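Stakby Service Desk
Ticket: Inventory count does not match after import
Product: Pranero Stock, parts and stores module
Opened: 13 February 2018
Priority: Normal
Status: Resolved
Assigned to: Akash Awasthi
Customer site: Clinora, repair stores

Issue as reported

The customer imported its parts list from a spreadsheet into Pranero Stock. The spreadsheet contained 1,616 part records. Following the import, the Parts screen showed a total of 1,573. No error message was displayed, and the import was marked Complete. The customer requested that the missing records be located before the March stock count, and asked whether the import should be run a second time.

Initial response

The customer was advised not to repeat the import. A second import with the default settings would create new records for any part without a supplier code, and these would have to be removed by hand. The customer was asked to provide the original spreadsheet, the import summary file, and the name of the user account under which the import was run.

Log

Entry 1. Files received from customer. The spreadsheet opens normally and has a single header row. The row total agrees with the figure reported. The import was run under the stores supervisor account, which has full rights to the main store and read-only rights to the Pal annex store.

Entry 2. The import summary lists no rejected rows. The difference of 43 is therefore not due to failed validation. The Parts screen was checked for saved filters. None were active for the account in question.

Entry 3. A search by part number was made for a sample of the missing records. All were found in the database with the correct descriptions and quantities. The records exist but are not included in the total on the Parts screen.

Entry 4. The missing records were exported and compared. They fall into two groups. In 27 of them, the bin location field ends with a blank space. Pranero Stock treats a location with a blank space at the end as a separate location, and as that location has not been set up, the parts are placed in the Unassigned list. The remaining 16 are assigned to the Pal annex store, which is hidden from the main total unless the option Show All Stores is selected.

Entry 5. Customer informed of the findings. The customer confirmed that the annex parts were entered correctly and should stay where they are. Permission was given to correct the location field in the first group.

Entry 6. A backup was taken. The blank spaces were removed using the Clean Up Locations tool under Administration, Data Tools. The tool reported 27 records changed. The nightly index was then run manually and finished in 30 minutes.

Entry 7. With Show All Stores selected, the Parts screen now gives a total of 1,616. The customer has checked the figure at its own workstation and agrees.

Cause

Blank spaces at the end of the bin location field in the source spreadsheet, together with a display option that leaves secondary stores out of the total.

Steps for other sites with the same symptom

Open the Parts screen and select Show All Stores. Note the total.
Open the Unassigned list and sort by location name.
Compare any location names that appear twice.
Take a backup before making changes.
Run Clean Up Locations, then rebuild the index.
Sign out and sign in again. The total is held in memory for the length of the session and will not change until this has been done.

Sites that sort small parts into trays before entering them should use the same location name on the tray label and in the spreadsheet. Location names may contain letters, numbers and hyphens.
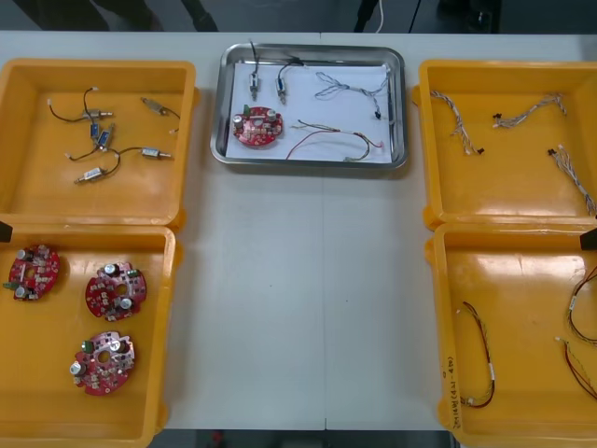 Yellow trays on a white table, with a steel tray between them.

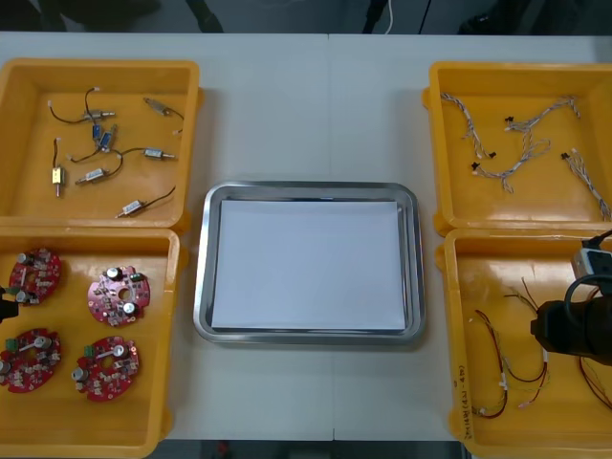

Customer follow-up, received after resolution

Will the blank spaces come back the next time we import from the same spreadsheet?

They will, unless the spreadsheet is corrected first. The Clean Up Locations tool changes only the records held in Pranero Stock and does not alter the source file. Please remove the blank spaces from the location column before the next import, or select Trim Text Fields on the second page of the import wizard. The setting is off by default and must be selected for each import.

Ticket closed with the agreement of the customer. A. Awasthi, Stakby Service Desk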